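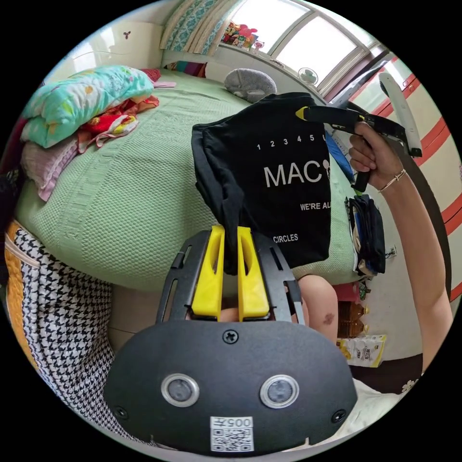 Asociación Vecinal Mirani · Grupo de Ropa y Reutilización

Acta de la reunión del 8 de mayo de 2019
Lugar: sala pequeña del local de Tanville
Se abre la sesión a las seis y cuarto, con el grupo casi al completo y dos caras nuevas (¡bienvenidas!).

1. Acta anterior
Se aprueba sin cambios. Queda corregido el nombre del punto de recogida, que figuraba como Poshan y es Posham.

2. Balance de la recogida de primavera
Qué alegría dar este dato: 368 prendas clasificadas desde que abrimos la campaña, de las cuales 148 son camisetas. En diciembre nos parecía muchísimo llenar un armario y ahora no cabemos en él. El grupo agradece a las familias de Skastholm que hayan traído casi todo lavado y en bolsas cerradas, porque se nota una barbaridad a la hora de clasificar.
Siguen llegando calcetines desparejados. Se acuerda guardarlos para el taller de marionetas, que los pide siempre.

3. Doblado de camisetas
El punto más animado de la tarde. Se comenta la camiseta negra con letras blancas, la de los números del 1 al 5 y la palabra CIRCLES, que ha gustado mucho y ya tiene tres personas interesadas. Tal como se ve en la foto, cogida por arriba y por una esquina de abajo, la tela se amontona y el dibujo queda a medias entre los pliegues. A partir de ahí se habla largo rato de cómo doblar las prendas estampadas para que en el estante se reconozcan de un vistazo.
Se prueban dos maneras sobre la mesa del local. La primera, en tercios y con el estampado hacia fuera, sale preciosa y ocupa poco. La segunda, enrollada, aprovecha mejor las cajas, pero esconde el dibujo.
Acuerdos:
- Camisetas con estampado: en tercios, letras o dibujo a la vista.
- Camisetas lisas: enrolladas, por colores.
- Las blancas van en caja aparte y con tapa.
- Quien doble en casa puede hacerlo encima de la cama, que da muchísimo más sitio que una mesa de cocina. Conviene alisar antes la colcha, sobre todo si es de punto con relieve.
Una asistente se ofrece a preparar una hoja con dibujos de los pasos. Se acepta con aplauso.

4. Mantas y ropa de cama
Se propone aceptar también colchas y mantas de punto. Hay acuerdo general, con una duda sobre el espacio: una sola manta gruesa ocupa lo que media caja de camisetas. Se hará una prueba hasta el verano con un máximo de 4 piezas por familia. Las fundas de almohada entran sin límite.

5. Mercadillo de Posham
Confirmada nuestra mesa, junto a la entrada. Se llevarán dos percheros, el espejo y las cajas ya dobladas según el punto 3. Los precios no se tocan respecto al año pasado. La previsión de ingresos es de 800 euros, que irían a estanterías nuevas y a perchas de niño, de las que andamos cortísimos. Falta decidir quién lleva el cambio.
Se pide que las camisetas de grupos, festivales y frases vayan todas juntas en el perchero de delante. Son las que paran a la gente, y da gusto verla rebuscar.

6. Ruegos y preguntas
Se pregunta si se puede donar ropa con alguna mancha. Sí, en bolsa separada y con una nota; si no se quita, la tela se aprovecha para trapos.
Se recuerda devolver las llaves del armario al cajón de siempre.
Se solicita una segunda plancha. Alguien tiene una en el trastero y mirará si funciona.

Pendiente para la próxima reunión: hoja de doblado, turnos del mercadillo, presupuesto de las estanterías.

Se levanta la sesión a las ocho menos diez.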